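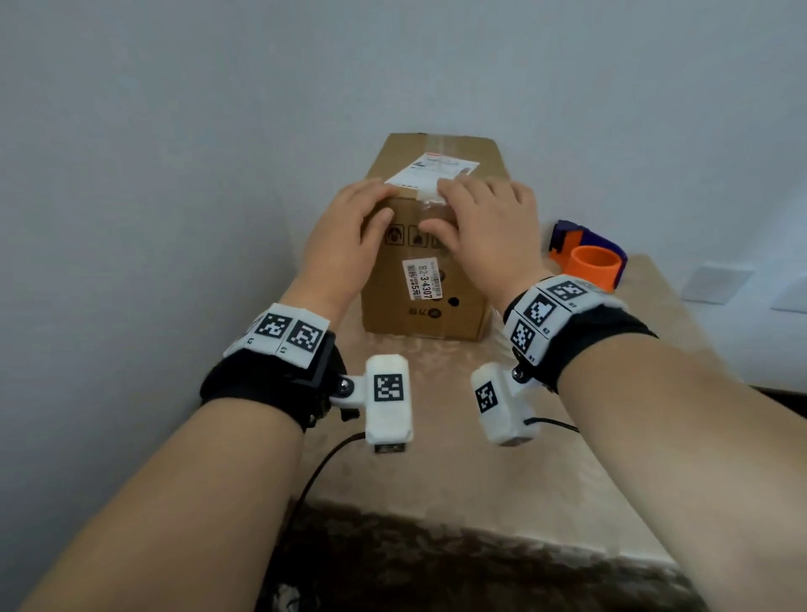 Okgate wrist set, left and right, worn for box work.

Print this page | E-mail to a colleague

Okgate Wrist Tracking Set (pair), with straps, brackets and cables
Price: $309 the pair. Spare strap with marker band: $101.
Weight: 122 grams per wrist on our scale, cable not included.
Page last revised July 9, 2023

Leltcombe has carried the Okgate set since January, and we still get asked whether it can replace a handheld gripper for recording demonstrations. Okgate says yes. We say it depends on the task, and that the brochure skips over most of the hard parts.

Each wrist gets a black fabric strap with a white band of printed square markers over the top. A white module hangs underneath on a bracket and carries markers of its own. Your fingers stay free. That is the whole sales pitch, and for packing, taping and anything with small tools it's a fair one. Whether it is worth $309 is another matter if you already own a decent pair of handheld grippers.

How it compares

We put it next to the Desis handheld gripper, which is what most of our customers already have. The Desis has two fingers, a trigger and a camera looking straight at the fingertips. Every demonstration you record with it is one a two-finger arm has some chance of repeating. You also find out early when a task is too hard for two fingers, usually by dropping something.

With the Okgate you find out late. A person wearing it will happily press with one finger, pinch with two others and keep a cutter tucked against the palm, and the recording looks great. Then somebody has to map that onto whatever is bolted to the end of the arm. Okgate calls this "retargeting made simple." We haven't seen the simple part. If your arm has a five-finger hand, go ahead. If it has parallel jaws, a lot of what you record will be wasted. 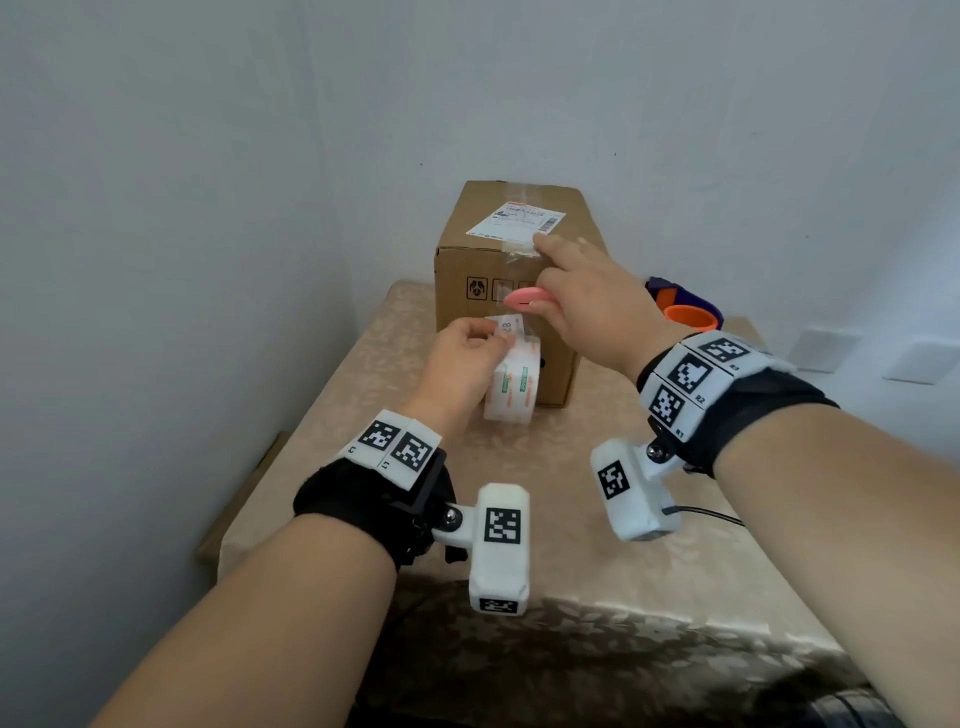 Taping a carton with the Okgate set. Right index finger on the tape, pink cutter in the same hand, left hand on the loose end of the roll.

We picked carton taping as the test job. The Desis hates tape. You can get it done by swapping tools and setting things down between steps, but an operator needs to be patient and the result doesn't look like how anyone tapes a box. On this one job the Okgate is plainly the better buy, and we'd say so even if we didn't stock it.

Things to check before you order

Markers. The bands are rigid enough but the strap under them is fabric, and fabric shifts. Okgate claims one calibration per day. Plan on doing it every time the straps come off — and again if the operator has been tugging at something. Labels run L1, L2 on the left band and R1, R2, R3 on the right. Read them before you fasten the strap. A swapped pair gives you data that looks fine until you try to use it.

The hanging module. It sits below the wrist, so it meets the table edge before your hand does. Low work on a flat surface is awkward for anyone who rests their forearms. The bracket is held by a screw, and ours needed retightening after 20 sessions. Okgate doesn't supply the driver.

Cables. Thin, black, and always where you want to put something down. Okgate describes the set as "untethered in feel." It has cables.

Head camera. Not included, and the set is of limited use without one. The Hamdan head mount works and we sell it separately. Okgate's own software accepts it after some fiddling with the settings file. Shiny surfaces give the Hamdan trouble on auto exposure, so lock the exposure by hand if your bench is covered in anything glossy.

Battery claims, range claims, accuracy claims. We've left Okgate's numbers off this page. We couldn't match them in our shop and Okgate wouldn't tell us how they were measured. Ask them yourself, and send us the answer if you get one.

Who should buy it

Labs with a multi-finger hand and tasks that call for loose, fiddly handling. Everybody else should borrow a set first. Leltcombe lends one against a deposit, straps washed between users, and the loan fee comes off the price if you keep it. Returned sets with a missing bracket screw are charged for the screw and nothing more.

Not compatible with the older Desis sync box. The newer one is fine.

Comments (0) | Print this page | E-mail to a colleague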